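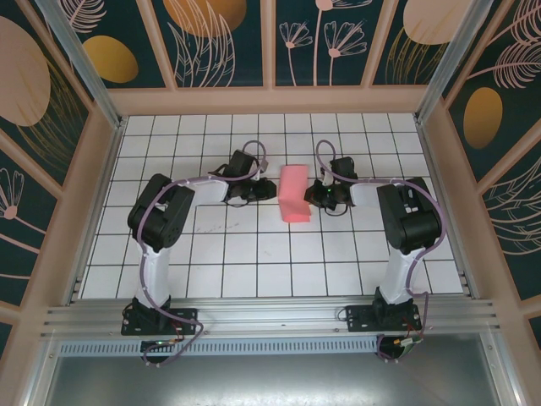 ## 3. Workspace and task set

### 3.1 The student cell

The project was carried out by a second-year practical class in which the students worked in groups. Each group had the use of one cell, which we call Bruvar in the rest of this paper. The cell holds two arms mounted on one common aluminium rail, so that the distance between the two bases stays the same from one lesson to the next. The floor is covered with white square tiles. We first chose the tiles for easy cleaning, but the students soon began to use the grout lines as a simple ruler when they discussed where an object should be placed. This habit was later written into the lesson notes by Angharad Meredith, and all the start positions in Table 2 are given in tiles.

The walls of the cell carry a printed pattern with flowers and ovals. A plain wall would make the vision part of the work easier. We kept the pattern, as we wished the students to meet a background which is not prepared for them, and to decide for themselves how much of the view their program should read.

### 3.2 Objects

Two kinds of object were used in the lessons reported here: a kitchen sponge and a sheet of coloured paper. The sponge is forgiving. It can be taken with a wrong angle or with too much closing force and it returns to its shape afterwards, so it was given to all groups in the first lessons. The paper is much more difficult. It has almost no height when it lies on the floor, and the fingers must come very near to the tiles before they can take it.

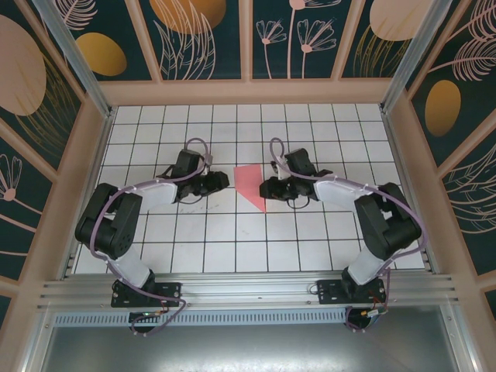 For the paper tasks the groups were free to choose which arm should move first. Most of them began with a plan in which both arms did the same movement in mirror form. Tsz-kin Lui, who supervised the laboratory hours, asked each group to write this plan on one page before any program was started, and to mark the point where the two grippers would be closest to each other. Groups that left out this page usually lost more time later, because the arms had to be stopped by hand when the wrists came too near.

We also asked that the students do not change the position of the bases on the rail. One group did so in the second lesson, and its results are left out of the comparison.

### 3.3 Recording and labelling

Every attempt was recorded from a fixed camera and from the wrist cameras. In total the class collected 3,944 short clips. They were labelled by the students with Nilter, a small labelling program written by Eduardo Lumbao for this course. Each clip received one of 3 labels: "free", "touch" or "hold". The label "touch" means that a finger meets the object but the object is not yet held between the fingers.

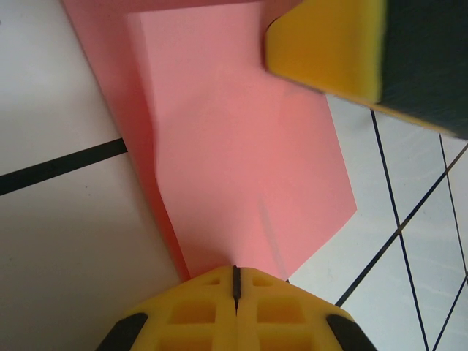 **Figure 4.** Wrist camera view of one yellow finger with its tip at the lower end of the folded pink paper. The sponge is at the upper right.

The border between "touch" and "hold" caused the most discussion in the class. With the sponge, the students could agree quickly. With the paper, the wrist camera often sees the tip of the finger and the paper in one line, and it is hard to judge from a single picture if the paper is in front of the finger or between its two halves. Eluned Lougher proposed that such a clip should be labelled only after the view from the fixed camera had also been opened. We adopted this rule for all groups, and the clips which had been labelled before were checked again by 2 students working separately.

A second difficulty was the fold. A folded sheet has two leaves, and a gripper may take both of them or only one. Our labels do not separate these cases. In the free comments several students wrote "one leaf" or "both leaves", and we think now that this should have been a label of its own. 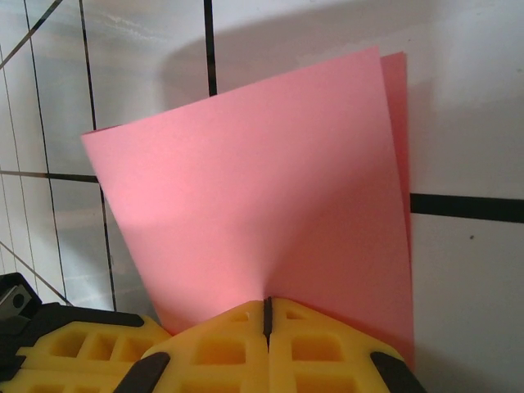

When the paper stands up from the fingers, its shadow can be larger than the sheet itself, and on the white tiles it has a soft border. Two of the early student programs searched for the object by brightness alone and gave a centre point which lay partly in the shadow. The groups corrected this in different ways. One used the colour of the paper in place of its brightness. The other kept the brightness but limited the search to a small area above the finger tips, whose place in the wrist view is known. The second solution was less general, but it was easier for the students to explain in their report, and we gave both the same mark.

### 3.4 Assessment

The mark for the practical part was based on the written plan, the labelled clips and a short report. The success of the final program was not marked. Jessie Chisholm read all the reports without the names of the groups, and the remarks quoted in Section 4 are taken from her notes. The lessons ended in July, and the clips of the last lesson are included in all the tables that follow.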